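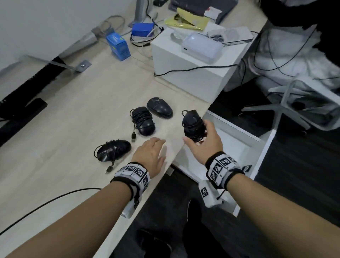
How should the cable of a wired mouse be secured before the mouse goes into a desk drawer?
Wind it around the body of the mouse in loose turns, starting at the end where the cable leaves the shell, and keep the plug free so that it can be found by touch.

Section 5. Storage of Wired Mice at Shared Desks

5.1 Purpose

This section applies to all shared desks in the Zerouali building. It sets out how spare wired mice are to be prepared, placed in the desk drawer and recorded. It replaces the loose sheet issued in January. Wireless mice and their receivers are covered in Section 6.

Spare mice are kept at the desk at which they will be used. They are not to be carried to other floors or left in meeting rooms. A person who needs a different type of mouse for medical reasons should apply to Hala Bensaid at the Equipment Office.

5.2 Before You Begin

Clear a space on the desk large enough to lay the mice side by side. Keyboards, boxes and papers may remain on the desk if they do not get in the way. Cups must be moved to another surface.

Have the following at hand:

- a dry, lint-free cloth
- a second cloth, slightly damp with water
- the desk inventory card
- a pencil

CAUTION: Shut down or lock the computer before unplugging a mouse. Do not pull a plug out by its cable.

5.3 Inspecting and Cleaning

1. Unplug each mouse and place it on the desk with the buttons facing up.

2. Run the cable through your fingers from the shell to the plug. If you find a split, a flattened section or exposed wire, set the mouse aside and go to 5.6.

3. Inspect the plug. The metal part must be straight and free of dirt. Do not scrape the inside of the plug with a pin or paper clip.

4. Press each button once and turn the wheel one full turn. A button that stays down is a fault.

5. Wipe the shell with the damp cloth, then with the dry one. Turn the mouse over and wipe the feet and the area around the sensor with the dry cloth only.

Note: Scratches and worn patches on the shell are not faults. A scratched mouse that works stays in service and is stored with the others.

5.4 Winding the Cable

1. Hold the mouse in one hand with the buttons facing away from you.

2. Bring the cable back along one side of the shell. Leave a small amount of slack where it leaves the mouse. Most of the cables replaced under the Grernura supply contract had failed at this point.

3. Wind the cable around the body of the mouse. The turns should lie next to each other and should slide slightly when pushed with a thumb.

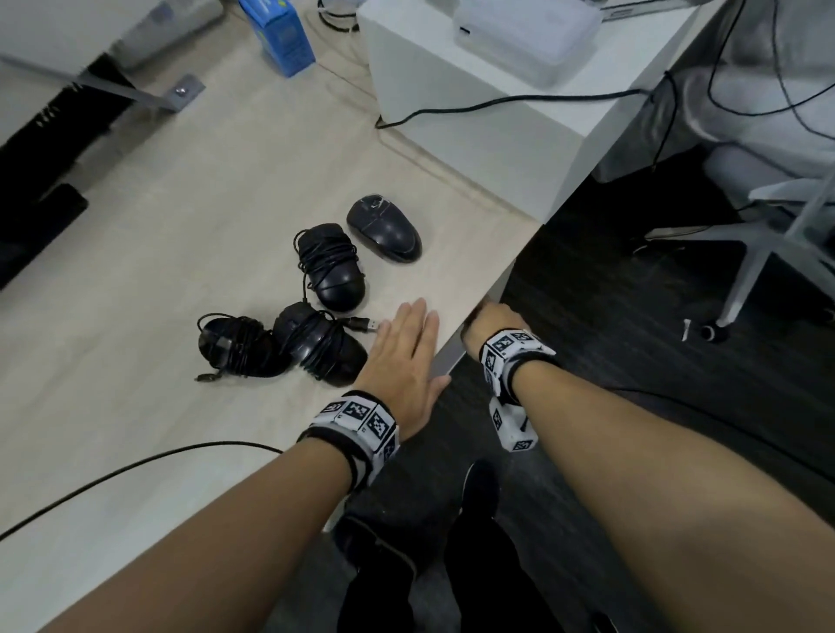
4. Stop winding when a hand's width of cable is left. Tuck this last part under the final turn and leave the plug outside.

5. Put the mouse down and let go. If the turns spring open, unwind the cable completely and start again. Do not add further turns over the top.

CAUTION: Rubber bands and adhesive tape are not to be used. Both leave a residue on the cable. Fabric ties may be requested from the Equipment Office, but they are not required.

Note: Some older cables hold the shape of their first packaging and will not lie flat around the shell. In this case, gather the cable into a small coil and rest it on top of the mouse.

5.5 Placing the Mice in the Drawer

1. Open the drawer fully. Stand or sit far enough back that the front of the drawer does not touch your knees.

2. Check the floor of the drawer. Remove staples, coins and other small metal objects.

3. Place the first mouse at the back. Lower it by hand. Mice must not be dropped or slid in from the desk surface.

4. Place the remaining mice toward the front. They need not be in rows, but no mouse may be placed on top of another.

5. Lay all plugs flat on the drawer floor. A plug standing upright may catch on the underside of the desk when the drawer is closed. 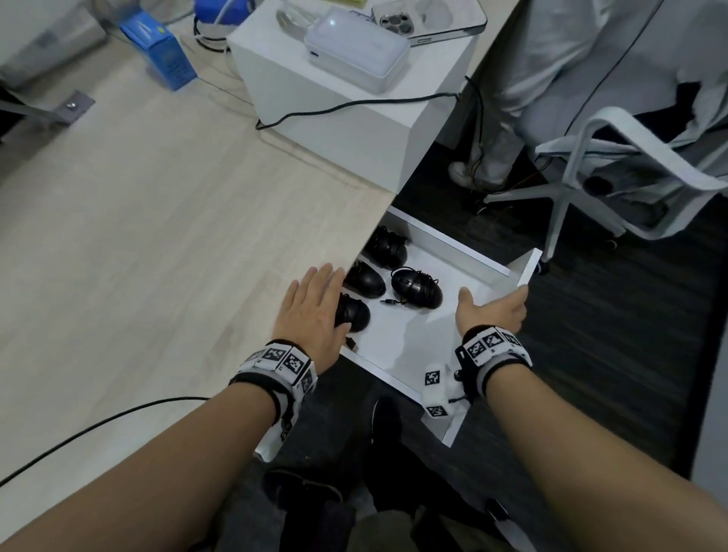 6. Move your hands clear of the side walls and close the drawer slowly. If it meets resistance, open it again and look for a raised cable before making a second attempt.

CAUTION: Keep fingers away from the upper edge of the drawer front while closing.

Note: Nothing else is to be stored in this drawer. Batteries belong in the marked cabinet beside the Nesent printer, and personal items belong in the lockers.

5.6 Faulty Mice

A faulty mouse is not returned to the drawer. Write the desk number and a short statement of the fault on a slip, attach the slip to the cable, and leave the mouse in the gray tray at the reception desk. Staff are asked not to open the shell or attempt to repair a cable.

Replacements are normally supplied within 14 days. Requests marked urgent are reviewed by Adel Fahmy.

5.7 Completing the Inventory Card

Enter the number of mice placed in the drawer, sign the card and return it to its holder. The last full inventory, closed on February 26, 2023, recorded 1,521 wired mice in the building, of which 1,169 were in daily use. Cards left blank delay the next order.

End of Section 5. Continue with Section 6, Wireless Mice and Receivers.

Comments

Annick Girard
The card holder is missing at several desks on our floor. Can we keep the card in the drawer until new ones arrive? 5.5 says nothing else goes in there.

Hala Bensaid
Yes, please lay it flat under the mice for now. New holders are on order.

Nawal Bouazza
I'd like to see a length given in 5.4 step 4. My hand's width and my colleague's are quite different and she keeps rewinding mine.

Friederike Haberkorn
Does this section apply to the Ununden annex too? Our drawers are shallower and five mice will only fit if the cables are wound very neatly.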